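Textilpflege und Wäschelogistik, Grundkurs
Handout zu Einheit 6: Legen von Strickwaren mit Querstreifen
Kursleitung: Aroha Bright
Vorzubereiten bis Montag: Abschnitte 6.1 bis 6.3

6.1 Gegenstand und Abgrenzung

Behandelt wird das Legen von Oberbekleidung aus Maschenware auf ebener Fläche. Hängend gelagerte Ware, Faltung über Schablone und Rollen sind Stoff der Einheit 8. Unter Legen wird die Überführung eines Kleidungsstücks aus beliebiger Ausgangslage in ein rechteckiges Paket mit definierten Kantenlängen verstanden. Der Vorgang gliedert sich in Ausbreiten, Ausrichten, Einschlagen und Absetzen.

Maschenware unterscheidet sich von Webware durch höhere Dehnbarkeit in Querrichtung. Zug an nur einem Punkt verzieht die Maschenreihen. Bei unifarbener Ware bleibt der Verzug oft unbemerkt, bei Querstreifen wird er als Bogen sichtbar. Gestreifte Stücke eignen sich deshalb als Übungsmaterial, der Streifen übernimmt die Funktion einer Messlinie.

6.2 Arbeitsfläche

Die Fläche soll glatt, eben und hell sein. Eine raue Oberfläche hält den Stoff beim Nachziehen fest und erzeugt Querfalten. Zubehör (Kabel, Maus, Netzteile) gehört auf einen Nebentisch. Die Tischhöhe richtet sich nach der Ellenbogenhöhe der arbeitenden Person, der Abstand zwischen Vorderkante des Stücks und Tischkante bleibt gering, damit ohne Vorbeugen gegriffen werden kann.

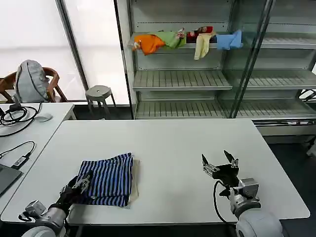

Das fertige Paket wird auf der linken Hälfte der Fläche abgesetzt, die rechte bleibt für das nächste Stück frei. Linkshändige Teilnehmende kehren die Anordnung um. Für die Beurteilung gelten folgende Merkmale:

Grundform annähernd quadratisch oder rechteckig
Streifen auf der Oberseite parallel zur Vorderkante
Kein Ärmel an der Außenkante sichtbar
Lagen im Paket ohne Gegenfalte

Zulässig ist ein Verzug von höchstens einer Streifenbreite über die gesamte Paketbreite. Die Messung erfolgt mit dem Lineal an der vorderen und hinteren Kante.

6.3 Ausbreiten und Ausrichten

Das Stück wird mit der Vorderseite nach unten abgelegt. Zuerst wird der Rumpf geglättet, und zwar von der Mitte zu den Seitennähten, danach folgen die Ärmel. Wird mit den Ärmeln begonnen, wandert der überschüssige Stoff in die Rumpfmitte und bildet dort Querfalten, die beim Einschlagen fixiert werden.

Polohemden erfordern einen zusätzlichen Schritt. Der Kragen ist steifer als der Rumpf und hebt die Schulterpartie an. Er wird vor dem ersten Einschlag flach gestrichen. Ein kontrastfarbenes Kragenband erleichtert die Orientierung: Verläuft es schräg zu den Streifen, liegt die Schulterpartie verdreht.

Beim Einschlagen des Ärmels greifen beide Seiten gleichzeitig. Ein Griff hält den Rumpf an der Seitennaht, der andere führt die Schulterpartie nach innen. Einseitiges Greifen verschiebt das gesamte Stück.

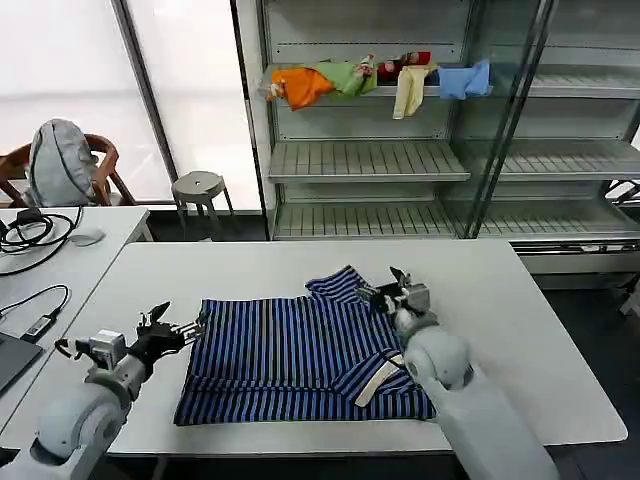

Toon Koster wendet ein, der gleichzeitige Griff sei bei schwerer Maschenware entbehrlich. Ab einem gewissen Flächengewicht halte die Reibung auf dem Tisch den Rumpf ausreichend fest, und die zweite Hand könne bereits den Saum vorbereiten.

Der Einwand ist für schwere Ware berechtigt. In der Übungsreihe vom Februar wurden 464 Stücke gelegt, davon 69 aus schwerer Maschenware. Bei diesen war kein Unterschied zwischen ein- und beidseitigem Griff feststellbar. Für leichte Ware bleibt es bei der Regel. Die Auswertung nach Sơn Khúc liegt im Kursordner unter dem Stichwort Badumon.

6.4 Greifpunkte

Gegriffen wird an Stellen mit doppelter Stofflage oder Naht: Saum, Seitennaht, Schulternaht, Ärmelbündchen. Ein Griff in die freie Fläche zieht eine Spitze auf, von der aus die Streifen bogenförmig verlaufen. Nach dem Loslassen geht die Spitze bei leichter Ware nur teilweise zurück.

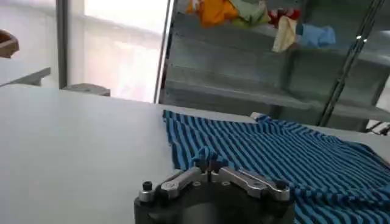

Eine aufgezogene Stelle wird mit der flachen Hand in Richtung der Maschenstäbchen ausgestrichen, niemals quer dazu. Genügt das nicht, ist die betroffene Kante anzuheben und neu abzulegen. Mehrfaches Nachziehen an derselben Stelle ist zu vermeiden.

6.5 Zweiter Einschlag und Absetzen

Nach dem Einschlagen der Seiten wird der Saum bis unter den Kragen geführt. Bei einer Zielbreite von 40 cm entfällt die Drittelung, das Stück wird einmal halbiert. Schmalere Fachböden verlangen die Drittelung. Die Lage von Etiketten und Bündchen wird vor dem letzten Einschlag geprüft, vorstehende Teile werden nach innen gelegt.
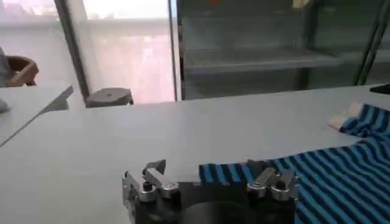 Für das Absetzen wird das Paket unterseitig gestützt und nicht an der oberen Lage getragen. Wird es gestapelt, zeigen die Bruchkanten nach vorn. Die Stapelhöhe ist durch die unterste Lage begrenzt, deren Bruchkante sich nicht dauerhaft einprägen darf.

6.6 Aufgaben

1. Legen Sie ein quer gestreiftes Polohemd nach 6.3 und bestimmen Sie den Verzug in Streifenbreiten.
2. Wiederholen Sie den Vorgang mit einseitigem Griff. Protokollieren Sie die Differenz.
3. Begründen Sie schriftlich, weshalb der Kragen vor dem ersten Einschlag zu glätten ist.

Abgabe der Protokolle bei Rokeya Miah. Formblatt 1423 verwenden.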